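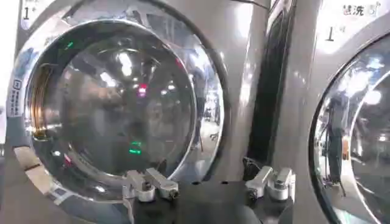 *Front-loading washer number 1 in the ground-floor laundry at Drudar House.*

**Shared laundry at Drudar House back in service**

Friday, December 5, 2025 - The ground-floor laundry at Drudar House reopened to residents this morning after work on the drains, the water supply and the power circuits. The front-loading washers stayed in the building and went back to their old positions once the floor was done.

The work was carried out by Nadar, the plumbing contractor that looks after the building's heating plant. The old waste line ran under the slab with too little fall and backed up when several machines emptied at once. It has been replaced with a larger line and a new cleanout near the door. Each washer now has its own shutoff valve, so one machine can be taken out of use without closing the room.

Jouko Laaksonen, who managed the job for Nadar, said the slab took longer than planned. "The drawings showed the pipe running straight to the street wall. We opened the floor there and found nothing. The line turned toward the stairs, and we had to cut a second trench to reach it."

The laundry serves 104 apartments. It logged 1,215 wash cycles in March, the busiest month on record, and 343 of those were started after 8 p.m. Late use was the main source of noise complaints from the apartments directly overhead. Rubber pads have been fitted under the washers, and the last permitted start time is now 9 p.m. on all days.

Residents should note the following changes:

- Cycle prices are the same as before. Old payment cards still work.
- Use liquid detergent only until the end of the month, while the new line is being checked.
- Door gaskets should be wiped after each load and the door left slightly open.
- Rugs with rubber backing are no longer allowed in any machine.
- Faults should be reported by the number on the washer, with the error code if one is shown.

The building office handled 4 requests for refunds on cycles that stopped partway during the last week before closure. Hayley Rudd, the building manager, said all have been paid and that any others should reach the office with the date and machine number. Card balances were not affected by the shutdown.

The temporary arrangement with the Dilleo laundromat ends on Sunday night. Unused vouchers can be returned to the office for card credit until the end of the month.

One item is still open. The exhaust fan over the folding table runs at a single speed until a replacement controller arrives, and the window should be kept shut while it is on. Nadar will return to fit the part, and the room will close for one morning - notice will be posted on the laundry door.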